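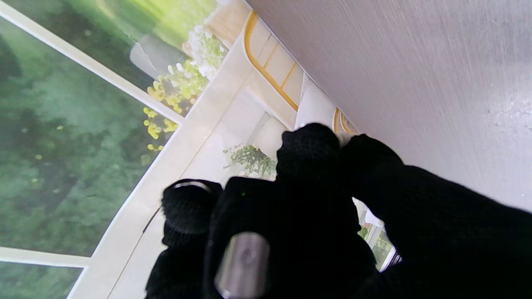
Sekar Ngau wrote in to say that drawstring pouches are a waste of drawer space and that I should put everything in zip bags, labeled, and be done with it. I have tried zip bags. I had a whole box of them from Vasport and most split along the seam by October.

So this week I went back to pouches. I sorted the small stuff that collects in my desk and hall drawers: spare keys, chargers, foreign coins, the buttons that come with new shirts. Each kind gets its own pouch, and the pouches stand in a shoebox with the strings facing up. The box lives on the hall shelf, next to the flashlight.

The soft suede-like ones are the best I have used. They stay quiet in a bag and don't scratch anything. The only trouble is the mouth, which closes up again as soon as you let go of it. It's best to hold it by the rim on both sides and pull before you try to put anything in.

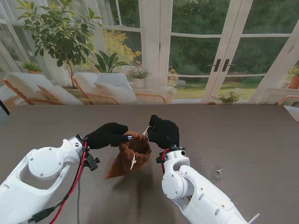

Brown pouch with the white drawstring, held open on the table.

I paid 2 dollars each for mine at Esquivel. Clutside has them in bulk, 300 to a carton, but I can't think what I would do with the rest.

Coins went in first and took up less room than I expected. The keys are still in a bowl. Half of them don't fit any lock in this house, and I want to try them on the shed and the old bike locks before I put them away. Chargers need a bigger pouch, so those are back in the drawer for now.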